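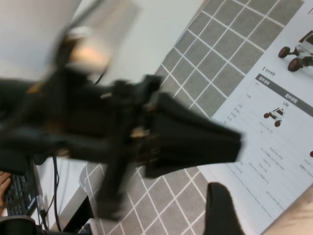

Ticket 1186: Label printer skips every second page

Opened by: Freya Mellor, Cenddale stores
Assigned to: Kianoush Nazari
Priority: 2
Status: Pending user

09:10 - User reports blank labels between printed ones since the February driver update. Queue shows no errors.

09:25 - Checked page size in Kasus. Template set to A6, driver set to A5. Changed driver to A6 and restarted the spooler. Test of nine labels, no blanks.

11:40 - Fault back after user logged off and on. Driver default is being overwritten by the login script. Passed to Tsehay Zeleke for script access.

14:05 - TZ: removed the old printer line from the script. Catterall site uses the same script - please check there as well.

14:30 - Asked user to log on again and run a full batch. Awaiting reply.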